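4. Where the Shared Table Goes

Every office we studied had a shared table, and every office had an opinion about it. 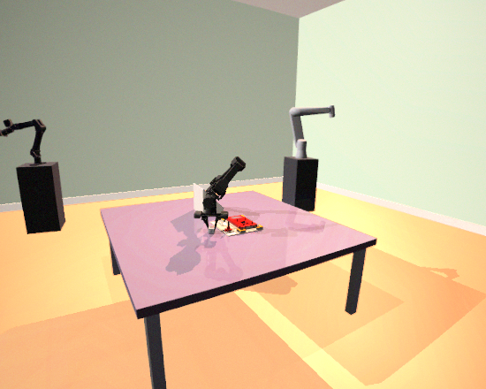
Figure 4. A table in the middle of a sparsely furnished room (rendering).

Why do people avoid the big table when they have work to do? They feel watched there, and most would sooner balance a laptop on a windowsill than be asked how the quarter is going.

Our 196 respondents at Hovbridge and Ditorell were generous on this point. One wrote that the shared table was "for birthdays and bad news." Managers, asked the same question, called it the heart of the floor — a heart that by Friday afternoon had usually stopped. Moving the table nearer a wall helped a little. Removing the sign that said COLLABORATE helped more, although we can't rule out that staff were simply pleased to see it go.

Ejigu's earlier survey of 300 library users found much the same pattern, with better manners. We follow her in treating a stay of under 30 minutes as a visit and anything longer as work. Section 5 takes up chairs, about which feelings ran higher.

Related items
Grīnberga, V. Corners and Who Gets Them
Ejigu, B. Sitting Apart in Public Libraries
The Hulier Floor Plans, Revisited

Reader comments

deskbound: We had that sign too. Ours was laminated.

M. Deligiannis: Were the windowsills measured? Ours are too narrow for a laptop, and people still try.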